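Mahnaz Shokri has a rule about the kettle, and I found out about it the hard way. If you boil it, you pour for everyone in the room, and on the evening I dropped in on the Elton robotics club that meant an awful lot of mugs. So our interview began at the sink, with me on milk duty and Mahnaz telling me over her shoulder how the whole thing got going.

"I'd put up a notice saying beginners welcome," she said. "I thought I'd get high school kids. I got two of those, a retired bus driver and a bloke who mostly wanted to know if we had parking."

The club has 21 members now, and they're in the thick of getting ready for the Fukari, a friendly competition held every February. This year's task is called Carry the Shopping (I love that). A team's arm has to take hold of a basket with a cube inside, lift it, move it over and set it down with the cube still on board. It sounds like nothing! I said as much and got a very patient look.

"Everybody says that," Mahnaz told me. "A block is easy, you come down on it and you squeeze. A basket has a rim, and it has a side that gives a bit, and when you pick it up by one side the other side wants to go down. You've got to decide how much of that you can live with."
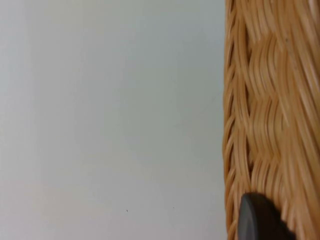 The person doing most of the deciding is Bahman Daneshvar, the club's driver — that's their word for whoever has charge of the arm on the day. He came along to fix somebody's laptop and stayed. He's softly spoken and a bit of a worrier, and he keeps his notes in a school exercise book with a maths cover.

I asked him what he's writing down in there.

"Where I took hold, mainly," he said. "How far along the rim, how deep the finger went. Then whether I liked it. I've got a column that just says 'liked it', and Mahnaz reckons that isn't data."

"It isn't," said Mahnaz, from the other side of the room.

"It's the column I look at most, but."

Each run in the Fukari gets 60 seconds, and a team is allowed 4 of them, with the best one counting. Bahman thinks the time is generous and that people lose points by hurrying. His own trouble is the opposite. He'll creep up on a basket so gently that his teammates start groaning, and last year at the Azimi, the smaller meet they use as a warm-up, the buzzer went while he was still lining up.

"I was being careful!" he said. "I'd still rather that than chuck the cube across the hall."
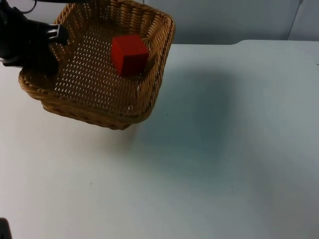
*Fiveck Newsletter, Issue 21, page 4*

We talked for a while about tilt, which I hadn't expected to find so interesting. The rules don't ask for a level basket. A team can let one edge hang lower and still get full marks, provided the cube stays in, and there's a lively argument in the club over whether you should try to straighten things up in the air or leave well enough alone. Bahman is for leaving it. Mahnaz would like to see it straightened, and she's told the younger members they can try it her way once he's had his turn.

Money came up too, as it does. Entry to the Fukari is $200 a team, and the club covers it with a sausage sizzle and a trivia night. Mahnaz writes the trivia questions herself and has been accused of putting in too many about rivers.

I wondered if she ever gets to drive. She laughed and shook her head.

"I'm terrible at it. I get impatient, I grab. I'm good at ringing people up and reminding them they said they'd come."

Bahman was keen for me to have a go, and I'm sorry to say I chickened out, what with everyone watching and my tea going cold. He's promised to save me a spot after the competition. If you'd like one as well, have a word with Mahnaz — and take your own mug, they were one short.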